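Last revised 23/04/2019 - L. Shakya

# Setting a metal bin on boards over a carpeted floor

This procedure covers placing a large open metal bin on a carpeted floor so that it sits level, does not mark the carpet and can be emptied by reaching in from above. It was written for the Prerkville unit but applies to any room with glued carpet over a concrete slab. For loose-laid carpet, lift the carpet first and follow the slab procedure.

## What you need

- The bin, empty
- Wooden boards, planed on both faces, long enough to pass under the full length of the bin
- Tape measure and pencil
- Spirit level
- Masking tape
- Thin hardwood shims
- Medium sandpaper
- Vacuum cleaner

Two people are needed for the lift.

## Prepare the boards

1. Check each board for twist by laying it on a known flat surface. Reject any board that rocks.
2. Sand the long edges until they no longer catch a cloth. A sharp edge will cut carpet pile under load.
3. Set the boards side by side and compare thickness. Swap out any board that stands proud of its neighbors.
4. Wipe off the dust. Do not oil or wax the underside, as the finish will transfer to the carpet.

Boards stored in an unheated space should stand indoors for 24 hours before use.

## Mark the position

1. Vacuum the area, including a margin wide enough to walk in. Grit trapped under a board works its way into the backing.
2. Measure from the nearest wall at two points and mark both with masking tape.
3. Run tape between the marks. This is the line for the first board.
4. Leave room on at least one long side for whoever or whatever will be reaching into the bin. Check the reach to the far bottom corner before going further. Most bins that get moved a second time are moved for this reason.

## Lay the boards

Place the first board against the tape line and work outward. Butt the edges together but do not force them. Check for level along each board and then across the full set. Carpet compresses unevenly, so walk the length of every board twice and check again.

Correct small errors with shims between the slab side and the board - never between the board and the bin. A shim under the bin itself will creep out over time. If more than two shims are needed in one place, the floor should be looked at first.

## Set the bin

1. Lift from both ends, with hands under the rim corners. Do not drag the bin across the boards.
2. Lower one long edge first, then the other.
3. Press down on each corner in turn. There should be no movement.
4. Run a hand around the rim and note any burrs. File them before the bin goes into use, particularly where hoses or cables may pass over.
5. Remove the tape.

## Checks in use

Repeat the corner test after the first full load and once more in June, when the building heating is off. Keep loose cable off the rim where possible. Sweep the boards with a soft brush; a wet mop will raise the grain and stain the carpet at the edges.

Report any rocking to Shakuntala Grewal before adding shims. 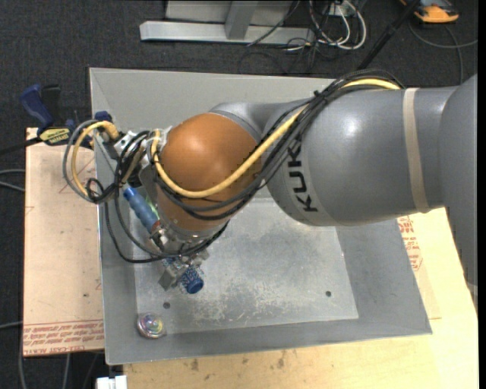

*Figure 1. Metal bin on wooden boards over dark carpet, with the KUKA arm reaching in from the right.*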